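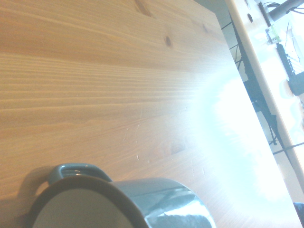 Une tasse en céramique gris-vert sur une table en bois clair, rayures comprises.

Au café Lolis, les tables ne seront pas poncées

Les habitués du café Lolis, à Estbridge, garderont leurs rayures. Consultés en novembre sur le sort des tables en pin de la salle, ils ont voté à 41 contre 2 pour qu'on n'y touche pas. Les deux partisans du ponçage ont demandé à rester anonymes, précaution un peu vaine dans un établissement où tout le monde connaît l'opinion de son voisin sur à peu près tout.

La gérante, Yuk-lan Kao, avait pourtant un devis en poche. L'atelier Brosent proposait de remettre les plateaux à neuf pour 50 euros pièce, vernis mat compris. « Je trouvais ça raisonnable, raconte-t-elle. On m'a regardée comme si je voulais raser la mairie. »

Les griefs des opposants tenaient sur un dessous de verre : le bois est clair, les nœuds sont jolis, et les petits coups dans la finition ne gênent pas pour poser une tasse. Yi-chun Choi, qui prend son thé au même endroit chaque matin à 7 heures, s'oriente d'après les nœuds du plateau. Il affirme qu'un ponçage lui aurait fait perdre le nord, et sans doute un peu de sucre.

Reste la question du soleil, qui tape en fin de matinée sur les places côté rue et rend la lecture du journal assez sportive. La pose d'un store a été évoquée, puis renvoyée au printemps, faute d'accord sur la couleur. Les tasses, elles, ne figuraient pas au bulletin. Un client a proposé de les ajouter au prochain, Mme Kao a proposé de lui apporter l'addition.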